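Plullow Handling Kit: Review Meeting, June
Held at the Gorkport site, 14:00

Present: Blair Baxter (chair), K. Malinowski (maintenance), R. Incombe (purchasing), S. Dhar (stores)
Apologies: none received

1. Minutes of last meeting
Agreed without change. Action 4 (spare fuses) closed.

2. Trial status
KM reported that the Plullow kit (arm, gripper, wrist camera, controller) has now run 200 pick cycles on the stores rota. Of the faults logged, most were timeouts on the controller side and cleared on restart. Two needed a manual reset of the gripper. The supplier has asked for the logs. KM to send them with the software version noted.

3. Wrist camera
SD asked whether the camera view is good enough for low-level picks. KM said the gripper mounting plate takes up much of the lower half of the view, and that one finger shows only in part at the bottom edge when the wrist is held in the travel position. Glare from the floor was also raised. The supplier's manual gives an exposure setting, which has not been changed from default.

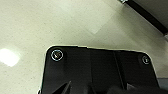 It was agreed to repeat the low-level picks with exposure reduced by one step before asking for a different bracket. RI noted that the alternative bracket is not in the quoted price and carries a lead time of 15 working days.

4. Fixings
The manual calls for a torque check on the plate screws at each monthly service. BB asked that this go on the existing check sheet and not on a separate form. KM agreed. Thread lock is not to be used until the supplier confirms in writing.

5. Cost
RI tabled the revised quote: £3130 for the gripper and camera set, excluding VAT. The service plan is £71 per month, minimum term one year. Training is charged separately and no figure has been given. BB would not take the quote forward without it.

6. Actions
KM: send logs to supplier; repeat low-level picks.
RI: obtain training price; query notice period on service plan.
SD: add torque check to sheet, issue B.

7. Any other business
Charger bay labels still outstanding. Carried over.

Meeting closed 14:50.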